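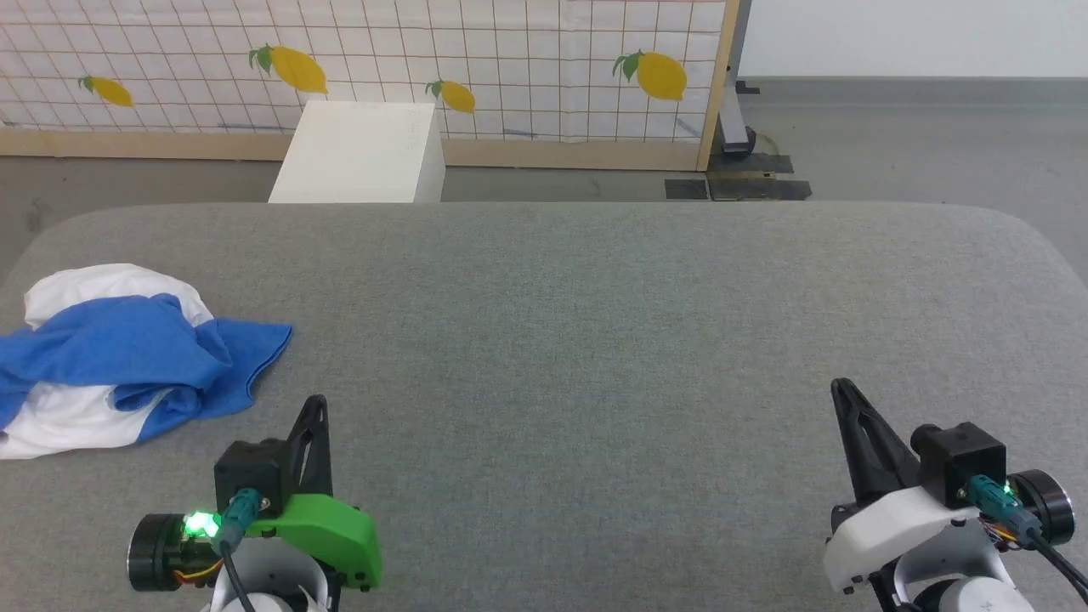
4. Collecting the Demonstrations

4.1 How we drove the arms

I want to spend some time on how the demonstrations were made, because in my experience this is the part people skip and then email me to ask for. Every demonstration in the Pemincombe set was given by remote control. The operator sits with a pair of small leader arms, moves them by hand, and the two follower arms copy the motion over the table. We did try the other way early on, grabbing the follower arms directly and pushing them through the task. It works fine for reaching and pointing. For cloth it was miserable! Your own hands end up in the camera views, and you can feel the weight of the arm so strongly that you stop paying attention to the fabric.

The follower arms run on Skureder, our control software, and each one carries a camera close to the gripper. A third camera looks down over the whole table. We record all the views together with the joint positions of both the leader and the follower, and yes, you do want both. When the operator squeezes a leader grip a little harder than the follower can close, the gap between the two numbers is the only hint in the data that something is being held. I left the leader positions out of our first batch to save disk space, and I regretted it for most of February.

4.2 Socks, shirts and small cloths

The task sounds simple: take clothing from a heap and lay it out flat, one piece at a time. We kept 865 demonstrations for training, out of 1281 recorded. That's a lot of thrown-out work, and I'd like to be open about where it went. Almost 200 were lost to a clock problem between the cameras (my fault, fixed now). The rest were dropped by hand when Harvey Nguyen and I watched them back and agreed that the operator had wandered, dropped the piece off the table, or paused so long that the policy would have learned to sit there and wait.

Socks gave us more trouble than anything else. A shirt is forgiving, you can catch it nearly anywhere and something useful happens. With a sock, the place you grab decides the rest of the motion, and the cuff is the spot you want. Operators learned to come in low with the fingers open, one on each side of the end, and only close once the wrist view looked right.
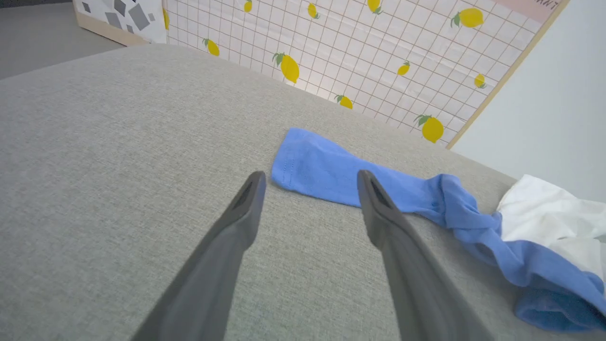
Figure 3. Wrist view with the gripper fingers spread around the flat end of a light blue sock, with more blue fabric and a white cloth crumpled to the right.

The approach matters more than the grasp itself, at least in our hands. If the fingers come down too steeply, they press the fabric into the padding and there is nothing to pinch. If they come in too flat, they plow the whole sock ahead of them. We asked each of our 8 operators to practice until they had a feel for this, and we didn't save anything from those practice rounds – I know some groups do, and I can see the argument for it.

4.3 What the operator can see

One choice here I'd defend pretty strongly. While recording, operators were allowed to look only at the camera views on a screen. They could not look over at the table. It slows people down a lot at first (there was some grumbling), but it means that every decision in the data was made from the same pictures the policy gets. Robichaud, our earlier set, was recorded with the operators standing right beside the table, and the policy trained on it kept reaching for edges that none of its cameras could see. We spent weeks blaming the network for that.

The wrist views took the most getting used to. The picture swings whenever the arm turns, and with cloth bunched up on one side it's easy to lose track of which fold belongs to what. Most people settled into using the overhead view to pick a piece and the wrist view to finish the grasp. We marked the moment of that switch by hand in the Visent labels, and Section 5 uses those marks to split each demonstration into a reach and a grasp.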